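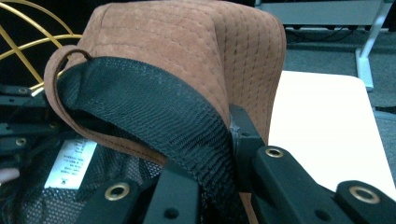
Can you clean suede at home without ruining it? Most of the time you can, as long as you start dry, go slowly and leave the soap in the cupboard.

Care & Repair > Conversations

September, by the Meltia Journal desk

That was the first thing I asked the owner of the Zelcombe repair counter, and I'm glad I did, as I'd been going at my own boots with dish soap for years. She winced. Then she put the kettle on and told me to pull up a stool.

She's 68 and has been working with leather since she was 17, when she took a summer job sweeping up at a glove workshop and didn't leave for a decade. The counter came later. It's a narrow place with a bell on the door, and she opens at eight in the morning and closes when she feels like it.

"People are scared of suede," she said. "They wear it twice, it gets a mark, and it goes in a bag at the back of the closet. I get those bags. Somebody's aunt's jacket, ten years later, with one coffee spot on it."

So what does she do with a coffee spot? A brush first, always, and always on dry suede. She likes a soft brass one for shoes and plain crepe rubber for anything you wear near your face. After that comes an eraser, the ordinary white kind (I'd expected something fancier!), and if that fails, a little white vinegar on a cloth, dabbed and left alone overnight.

"The leaving alone is where they go wrong. They get the hair dryer out. I've had collars come in like a cracker."

Grease is another matter. She packs it with cornstarch, goes home, brushes it off in the morning and does it again. Her record is six rounds, on a handbag that had met a salad. I asked if it came out and she wobbled her hand in the air — mostly.

We got onto hats, which she says are harder than shoes because of the sweat. The band inside takes the worst of it, and it soaks outward if you let it. She wipes bands with a barely damp cloth after a hot day and props the hat upside down on a bowl to air. Never on a radiator. Never on the back shelf of the car, either, and here she looked at me so hard that I wondered if she'd seen mine.

A basic clean costs $50 and a full re-color is $64, though she talks plenty of customers out of the second one. "If it's faded evenly, that's a nice thing. Wear it."

I wanted to know about sprays. She's used the same one, from Plullum, for as long as she can remember, and she puts it on outdoors in two thin coats. She won't promise anybody it keeps rain off. "It gives you time to get to the bus."

She learned most of this from the Hettiarachchi workshop, where she spent her thirties, and she still has their old price list taped up by the till. She's been looking for someone to teach in turn, with no luck so far. Two people have tried it. One lasted until lunch.

Before I left she took my boots off me, turned them to the light and sighed. They'll be ready when they're ready, she said, and I walked back to the station in a pair of borrowed sneakers a size too big.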